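Home News Departments Residents Publications Contact
Search this site Enter keywords Go

Small refrigerators, placed with care
July
By the Communications Office, Simanska Residence Services

The furnishing of shared rooms at the Simanska residence is the responsibility of Solange Leite, who has supervised household equipment there since the building opened. Her office maintains 157 small refrigerators, most of them in study bedrooms and the remainder in common rooms. In an interview held on Tuesday, Ms. Leite discussed how the units are set up and what residents are asked to do with them.

"The request we receive most often is for drinking water to be within reach," she said. "A resident comes in late, the kitchen is at the other end of the corridor, and a cold bottle in the room makes a difference."

The residence has accordingly adopted a simple practice. Before a room is handed over, its refrigerator is emptied, wiped out and checked, and bottled water is placed in the door. All other space is left for the resident.

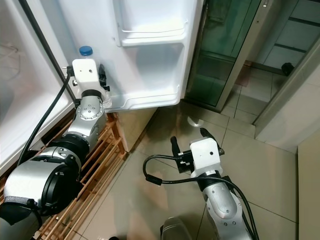 Ms. Leite said that the lower bin of the door is preferred for bottles. The upper shelf is intended for small jars and cartons, and heavier items placed there tend to strain the fittings over time. "We replaced a good many door shelves in the first year," she said. "Most had been loaded with tall bottles at the top. We now include a line about it in the welcome sheet."

The choice of model was made after a comparison of two suppliers, Bamura and Nogueira. Ms. Leite declined to discuss prices but said that the size of the door bins had weighed heavily in the decision, as had the ease of removing the wire shelf for cleaning.

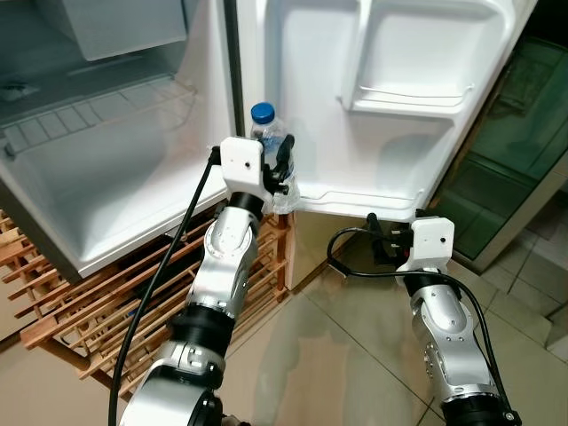
Asked about the freezer compartment, she acknowledged that it is the part residents complain about. It is small, and it gathers frost if the main door is left ajar. Her office recommends that it be used for ice and little else. Residents at the Prusholm annex, where the rooms are larger, have asked for a separate freezer on each floor, and a decision on that request is expected after the summer.

Floors are another concern. The ground-level rooms are tiled, which Ms. Leite considers an advantage wherever a refrigerator must be defrosted. Wooden racks are also in use there, and staff are instructed to keep them out of the path of water during cleaning.

"Wood and meltwater do not go together," she said. "A rack can be lifted away in a moment. I would rather see it moved than see it stained."

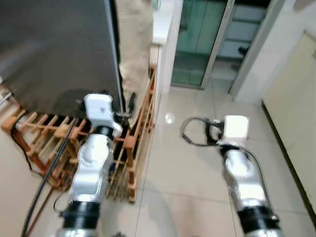 Slatted wooden rack on the tiled floor.

Deliveries of water are received twice a month. The most recent consisted of 475 bottles, of which 350 were assigned to bedrooms and the rest to common rooms. Ms. Leite described the distribution as routine work that nevertheless calls for attention, as a bottle laid on its side may roll when the door is opened. Staff are asked to stand each one upright and to close the door gently.
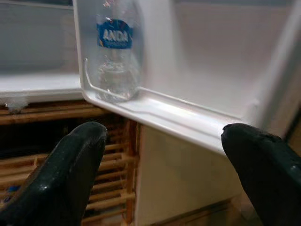
Labels are turned outward where possible. "It is a small courtesy," Ms. Leite said. "A resident opening the door for the first time should be able to see what has been left there."

She added that residents are free to rearrange the contents as they wish. They are asked to empty the unit before any absence of more than 2 weeks, to switch it off at the wall and to leave the door slightly open. Rooms found with food remaining are reported to her office, which contacts the resident before anything is discarded.

Requests for repairs or replacement shelves may be submitted at the front desk until 5 p.m. on working days.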